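Dobos plant Beschaffung von acht Roboterarbeitsplätzen, Entscheidung im Juli

12. Jan. 2024

Der Versanddienstleister Dobos hat den Investitionsrahmen für die Teilautomatisierung seines Standorts Odell festgelegt. Vorgesehen sind 8 Arbeitsplätze mit je einem Roboterarm, die im Bereich Kleinteile und Sets Artikel aus Behältern entnehmen und in offene Körbe ablegen. Für die Stufe 1 sind 5 Plätze freigegeben. Die übrigen stehen als Option im Plan und werden erst beauftragt, wenn die Abnahme der ersten Stufe ohne wesentliche Mängel abgeschlossen ist.

Die Ausschreibung läuft als Verhandlungsverfahren. Eingegangen sind Angebote der Integratoren Pravona und Madov. Beide Bieter haben die technische Vorprüfung bestanden, beide müssen in mehreren Punkten nacharbeiten. Der Zuschlag soll im Juli erteilt werden. Nach Angaben von Hrefna Laxdal, Leiterin Technik bei Dobos, ist der Termin an die Freigabe der elektrischen Unterverteilung gebunden und lässt sich nicht vorziehen.

Umfang der Beschaffung

Zum Lieferumfang gehören Roboterarm und Steuerung, Tisch mit Unterbau, Greifer samt Wechselsystem, eine Kopfkamera über dem Arbeitsbereich, eine Kamera am Handgelenk sowie die Anbindung an das Lagerverwaltungssystem. Die Fördertechnik bleibt unverändert. Behälter werden in Stufe 1 weiterhin von Hand an den Platz gestellt und abgezogen. Eine automatische Zuführung hatte die Planung ursprünglich enthalten. Sie wurde gestrichen, nachdem die Nachrechnung der Statik ergeben hatte, dass die Bühne im vorgesehenen Hallenabschnitt verstärkt werden müsste.

Der Artikelstamm für die Automatisierung umfasst 116 Positionen. Ausgewählt wurde nach Gewicht, Verpackungsart und Abrufhäufigkeit. Nicht enthalten sind Artikel in losen Folienbeuteln, Glasware und alles, was beim Ablegen eine definierte Lage braucht. Die Liste ist Bestandteil der Vertragsunterlagen. Änderungen nach Zuschlag gelten als Nachtrag und werden nach einem vorab vereinbarten Stundensatz abgerechnet.

Als Leistungswert fordert Dobos 900 Ablagen je Platz und Schicht. Der Wert gilt netto, also nach Abzug von Behälterwechseln und quittierten Störungen. Madov hat ihn in seinem Angebot zugesagt, knüpft die Zusage allerdings an einen Artikelmix, der vom Istmix in Odell abweicht. Pravona nennt denselben Wert ohne Einschränkung beim Mix, verlangt dafür aber eine längere Hochlaufphase. Die Einkaufsabteilung hat beide Bieter aufgefordert, ihre Angaben auf Grundlage derselben Auftragsdaten neu zu rechnen.

Kostenstruktur

Der Rahmen ist in vier Blöcke gegliedert: Hardware, Integration, bauliche Maßnahmen und Betrieb. Beträge veröffentlicht Dobos während des laufenden Verfahrens nicht. Aus der Vorlage geht hervor, dass die Integration den größten Einzelblock bildet und vor der Hardware liegt. Florian Vidal, im Einkauf für Investitionsgüter zuständig, führt das auf die Schnittstelle zur Lagerverwaltung zurück. Die in Odell eingesetzte Version kennt keine Teilquittierung je Korb, der entsprechende Baustein muss nachgerüstet werden.

Im Block Betrieb sind Ersatzteile, Wartung, Softwarepflege und Schulung zusammengefasst. Für Greiferfinger und Saugnäpfe wird eine eigene Position geführt, die bei früheren Projekten in den Verbrauchskosten der Schicht verschwand. Die Softwarepflege soll mit fester Laufzeit und festem Preis vereinbart werden. Verlängerungen sind vorgesehen, eine automatische Verlängerung schließt der Vertragsentwurf aus. Offen ist, wer die Kosten für das Nachtrainieren der Greifplanung bei neuen Verpackungen trägt. Pravona bietet hierfür ein Kontingent an, Madov rechnet nach Aufwand ab.

Leasing wurde geprüft und verworfen. Die angebotenen Verträge sahen eine Rückgabe der Arme im Lieferzustand vor, was mit den geplanten Anbauten nicht vereinbar ist. Ein Mietmodell mit Abrechnung je Ablage lag ebenfalls vor. Es hätte die Anfangsinvestition gesenkt, wäre bei der in Odell üblichen Auslastung jedoch über die Nutzungsdauer teurer ausgefallen als der Kauf.

Bauliche Voraussetzungen

Die Arbeitsplätze werden in einer Reihe entlang der Westseite der Halle aufgestellt. Benötigt werden eine neue Unterverteilung, Druckluft an jedem zweiten Feld und Netzwerkanschlüsse mit getrenntem Segment für die Steuerungen. Der Hallenboden ist ausreichend tragfähig, muss aber an den Aufstellpunkten ausgeglichen werden. Eyvindur Østergaard, der die Bauleistungen koordiniert, hat die Bodenarbeiten vor die Anlieferung der Tische gelegt. Die Reihenfolge war zunächst umgekehrt geplant.

Für den Personenschutz sehen die Unterlagen Lichtvorhänge an der Bedienseite vor. Geschlossene Einhausungen sind zulässig, sofern die Behälter ohne Werkzeug entnommen werden können. Die Risikobeurteilung erstellt der Auftragnehmer. Dobos behält sich vor, sie durch eine externe Stelle prüfen zu lassen.

Wände und Verkleidungen hinter den Arbeitsflächen sollen hell, matt und ohne Beschriftung ausgeführt werden. Türen und Klappen in diesem Bereich sind erlaubt, ihre Lage muss aber im Zellenmodell hinterlegt sein. Die Vorgabe stammt von Kha Ông, der die Bildverarbeitung fachlich verantwortet. Fugen und Spalte zwischen den Platten dürfen bei der Segmentierung nicht als Objektkanten gewertet werden, entsprechende Aufnahmen sind Teil des Abnahmedatensatzes. 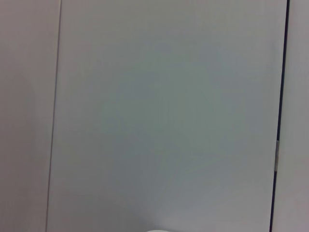
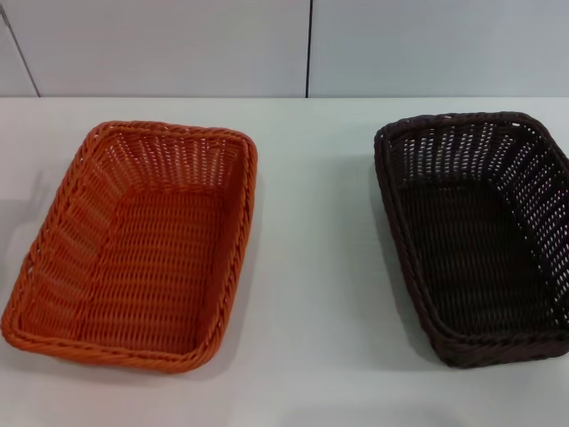 Die Behälterfrage ist im Budget bislang nur als Merkposten enthalten. Dobos möchte auf der Ablageseite mehrere Korbtypen zulassen, die Bieter kalkulieren bevorzugt mit einem einzigen glattwandigen Kunststoffbehälter. Flache Flechtkörbe in Orange und sehr dunklem Braun, wie sie leer auf dem weißen Tisch stehen, stellen dabei unterschiedliche Anforderungen an die Belichtung: Beim dunklen Korb ist der Boden fast schwarz und die Flechtstruktur nur schwach erkennbar, beim orangefarbenen zeichnet sie sich deutlich ab. Durch die durchbrochenen Seitenwände scheint bei beiden der helle Hintergrund. Ông hat deshalb gefordert, dass die Korbposition über den umlaufenden dicken Rand bestimmt wird und die Wandflächen bei der Lageerkennung unberücksichtigt bleiben. Madov hat dafür eine zusätzliche Leuchte je Platz angeboten, Pravona eine Belichtungsreihe mit der vorhandenen Kamera. Die Leuchte erhöht den Hardwarepreis, die Belichtungsreihe verlängert die Taktzeit.

Eine Entscheidung über die Korbtypen muss vor Abgabe der überarbeiteten Angebote fallen. Bleibt es bei mehreren Typen, wird der Abnahmetest je Typ durchgeführt. Andernfalls müssten die vorhandenen Körbe am Standort ersetzt werden. Die Kosten hierfür würden nicht im Automatisierungsprojekt, sondern im Budget für Ladungsträger gebucht.

Abnahme und Zahlungsplan

Der Zahlungsplan sieht Raten bei Auftragserteilung, nach der Werksabnahme, nach der Aufstellung und nach der Endabnahme am Standort vor. Die letzte Rate ist an den Nachweis des Leistungswerts im Regelbetrieb gebunden. Gemessen wird über aufeinanderfolgende Schichten mit realen Aufträgen, Testaufträge werden nicht angerechnet. Fällt ein Platz während der Messung länger aus, beginnt die Messung für diesen Platz neu.

Fehlablagen werden getrennt erfasst. Als Fehlablage gilt ein Artikel im falschen Korb, ein Artikel neben dem Korb oder ein Artikel, der über den Rand ragt und beim Abziehen hängen bleiben kann. Doppelgriffe zählen auch dann als Fehler, wenn beide Artikel derselben Position angehören. Zu diesem Punkt haben beide Bieter Einspruch eingelegt. Dobos hat die Formulierung unverändert gelassen und lediglich klargestellt, dass werkseitig gebündelte Artikel ausgenommen sind.

Die Ersatzteilversorgung ist als eigenes Los ausgeschrieben. Gefordert wird ein Lager am Standort mit mindestens einer vollständigen Greifereinheit und einer Handgelenkkamera. Steuerungen dürfen zentral beim Auftragnehmer liegen, sofern die Lieferung am folgenden Arbeitstag zugesichert ist.

Personal und Schulung

Esben Norðdahl, Schichtplaner in Odell, rechnet für die Hochlaufphase mit keiner Entlastung der Handplätze. Die betroffenen Arbeitsplätze bleiben bis zur Endabnahme besetzt und laufen parallel. Für Bedienung und Störungsbeseitigung werden Beschäftigte aus dem Bereich Kleinteile geschult, ein Teil von ihnen zusätzlich für den Greiferwechsel und die Kalibrierung der Kameras. Die Schulungsstunden sind im Betriebsblock enthalten, die Freistellung dagegen nicht. Sie wird aus dem laufenden Personalbudget des Standorts getragen.

Die überarbeiteten Angebote werden nach Preis, Betriebskosten, Leistungsnachweis und Servicekonzept gewertet. Die Gewichtung der Kriterien liegt den Bietern vor.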